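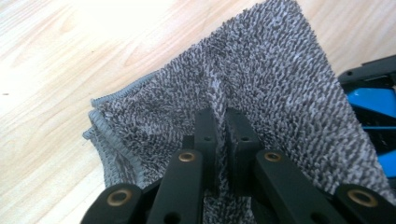

Tosley Records to release first album by pianist Pongsak Sombatkul

20 January 2025

Tosley Records will release "Gunus," the first album by pianist and composer Pongsak Sombatkul, in May. It will be sold on CD and LP and as a download. The first LP pressing is limited to 892 copies.

The album has eight tracks, seven of them written by Sombatkul. The other is a solo piano version of a traditional Thai lullaby that his grandmother sang. Bassist Karine Li plays on six tracks and shares the writing credit on one, "Fidik."

Sombatkul, 28, started on the electric organ at his parents' church and moved to piano at 13. He spent four years in hotel bands before forming his duo with Li.

"We played two sets a night and hardly anyone wanted originals, so we slipped them in between the standards," Sombatkul said. "Most of this record was written that way. The slow ones got written on the bus home." 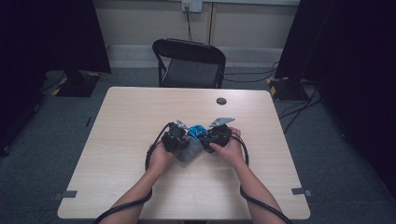 The duo recorded at Hájek Studio over three days, playing in the same room without headphones. Most of the tracks are first or second takes. "Fidik" took a whole afternoon and was recut the next morning at a slower tempo.

"I had the bass line for a long time and no tune to go with it," Li said. "Pongsak played something over it at a sound check and we kept that."

Sombatkul and Li will play the album in full at Hájek Studio in the week of release. The room seats 30. Tickets go on sale with LP preorders, and buyers may take up to two each.

Review copies and interviews are available from the Tosley Records press office.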